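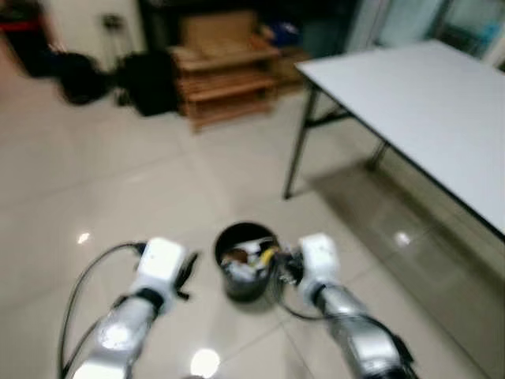
Two-arm unit at a waste bin, tiled floor.

Divholm Two-Arm Service Unit
Waste handling and light housekeeping

The Divholm unit is offered to offices, schools and workshops that wish to assess whether routine chores can be assigned to a machine. It is supplied by Ladley as an evaluation product and is leased by the month.

Capability at present
Open-topped bins standing on hard, level floors are within the intended range of work. Mixed contents, such as crumpled paper with other small items, are accepted. Replacing a bin liner remains unreliable, and tying a full bag should be left to staff. The unit does not sort recycling.

In the June trial at the Flommont site, 642 bin tasks were attempted and 410 were completed without assistance. The average task took nearly 11 minutes. A trained cleaner remains considerably faster, and customers should not plan staffing reductions on the basis of these results.

Site requirements
Clear floor space on both sides of the bin
Folding tables and other light furniture moved back before work begins
An operator present at all times

Lease inquiries: Kamala Panicker, Customer Evaluation
Technical inquiries: Rhiannon Edwards, Field Service

Page revised October 26, 2018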